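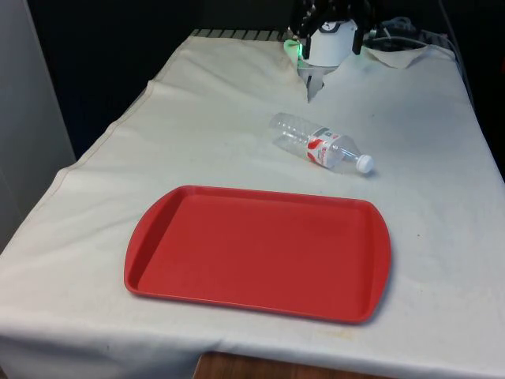 Comeo Search Ads Export

README for the shared keyword and ad group data

Contents

Comeo is a set of tables taken from the paid search accounts of Brullach, a mail-order shop for kitchen and table goods. The tables cover keywords, ad groups, search terms and landing pages. They were put together so that people who work on bidding and account structure can test their ideas on real account data without having access to a live account.

The export holds 200 ad groups from 3 accounts. All accounts sell in the same country and use the same currency. Shopping campaigns, display campaigns and video campaigns are left out.

Files

keywords.csv
One row per keyword per week. Columns: keyword_id, adgroup_id, week, match_type, max_cpc, impressions, clicks, cost, conversions.

adgroups.csv
One row per ad group. Columns: adgroup_id, account, theme, status, landing_page_id.

search_terms.csv
One row per search term per week, with the keyword that matched it. Terms with fewer than 8 impressions in a week are folded into a single row marked OTHER.

pages.csv
One row per landing page, with load time on mobile, word count and page type (category, product or guide). The page address is replaced by an ID.

All files are UTF-8 with a comma as the separator and a period as the decimal mark. Empty cells mean the value was not reported. A zero is a real zero.

How the tables fit together

Join keywords to ad groups on adgroup_id, and ad groups to pages on landing_page_id. Search terms join to keywords on keyword_id and week together. If you join on keyword_id alone you will get duplicate rows and your cost totals will be too high.

The week column is a plain week number, counted from the first week of the export. The first week falls in October, so the holiday season is in the early part of the data. Keep this in mind if you split by time.

Cleaning

Brand keywords were removed before export. Their click rates are far higher than the rest and they made every average hard to read.

Paused keywords are kept for the weeks in which they were running. Keywords that never had an impression are dropped.

Costs and max_cpc are multiplied by a fixed number that is the same in all files. Ratios such as cost per click against max_cpc are still correct. Absolute amounts are not, so please don't quote them as market prices.

Conversions are counted in the week of the click, not the week of the order. The last 2 weeks are therefore a little low, and we suggest leaving them out when you fit a model.

Match types

Match type is given as exact, phrase or broad. One account was moved from mostly exact to mostly broad during the export period. The move was done ad group by ad group, and the keyword_id changes when the match type changes. To follow a keyword across the move, use the text in the theme column together with adgroup_id. This works for most rows but not for themes that were merged.

Known problems

Landing page load times were measured once, at the end. They do not show changes made along the way.

The theme column was filled in by hand. Spelling is uneven, and "serving tray" and "serving trays" are both present as separate themes.

Ahn, the script used for the weekly download, skipped a week in one account. Those rows are missing, not zero.

Position data is not included. The reports it came from were set up differently in each account and could not be lined up.

Use

The data may be used for teaching, research and internal testing. Please do not try to work out the original keyword bids or page addresses. If you publish results, name the export as Comeo and say which files you used.

A small loader is in the Flumska folder. It reads the four files, checks the column names and does the joins described earlier. It doesn't fill in missing weeks.

Changes

Version 3: OTHER rows added to search_terms.csv, page type added to pages.csv.
Version 2: brand keywords removed, cost columns rescaled.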